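리트몬트(Litmont) 패브릭 작업실 파트타임 스태프 모집

리트몬트는 카페와 숙박업소에서 쓰는 식탁보, 러너, 냅킨, 담요를 관리하는 업체입니다. 거래처에서 들어온 천을 확인하고 접어서 다시 내보내는 일을 합니다. 1월부터 같이 일하실 분을 찾습니다.

모집 인원: 2명
근무 시간: 오전 11시 ~ 오후 3시, 주 3회 (요일 협의)
근무 기간: 1월부터 6개월, 이후 연장 가능
급여: 면접 시 안내, 매월 15일 지급
식사: 제공하지 않음. 교통비 별도 지급

하는 일
- 입고된 천을 펼쳐서 얼룩, 올 풀림, 구멍 확인
- 규격에 맞춰 접기, 크기별 분류
- 거래처별 포장 및 라벨 부착
- 수량 기록지 작성 (수기)
- 작업 테이블과 주변 정리

주요 거래처는 오베벤(Oveven)과 마주렉(Mazurek)입니다. 두 곳의 접는 방식이 다릅니다. 오베벤은 3단 접기 후 띠지를 두르고, 마주렉은 4단으로 접어 봉투에 넣습니다. 첫 주에 담당자가 옆에서 같이 작업하면서 알려 드립니다. 재봉은 하지 않습니다. 수선이 필요한 천은 따로 모아 콜타치(Coltach)로 보냅니다.

지원 자격
- 나이, 성별, 경력 무관
- 서서 하는 작업이 가능한 분
- 10kg 정도의 상자를 옮길 수 있는 분
- 6개월 이상 근무 가능한 분 우대
- 세탁소, 호텔 린넨실 근무 경험자 우대

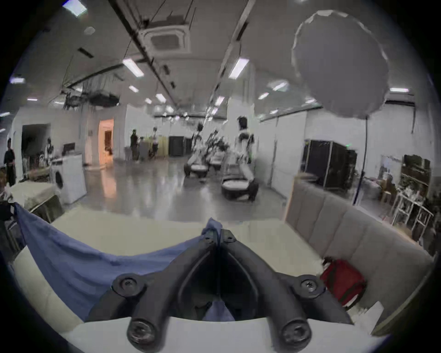

접기 작업은 속도보다 모서리를 맞추는 것이 먼저입니다. 처음에는 한 장에 시간이 꽤 걸려도 괜찮습니다. 면접 때 간단한 실기가 있는데, 사진의 파란 천처럼 구겨진 상태의 천을 흰 테이블 위에서 펴고 접으시면 됩니다. 흰 상판에서는 진한 색 천의 보풀이 잘 보이니 접기 전에 한 번 털고 시작하세요. 손톱이 길거나 반지를 끼면 올이 걸릴 수 있어 작업 중에는 빼 주셔야 합니다. 앞치마는 지급합니다.

지원 방법
이름, 연락처, 가능한 요일, 간단한 자기소개를 적어 홈페이지 채용 게시판에 비밀글로 올려 주세요. 제목은 "패브릭 스태프 지원_이름"으로 통일해 주시기 바랍니다. 이력서 양식은 자유이며 사진은 필요 없습니다.

접수 마감: 2018년 11월 21일
면접: 서류 합격자에 한해 개별 연락
담당: 케빈 사파타(Kevin Zapata), 내선 1294

면접은 한국어로 진행합니다. 전화 문의는 오후에만 받습니다.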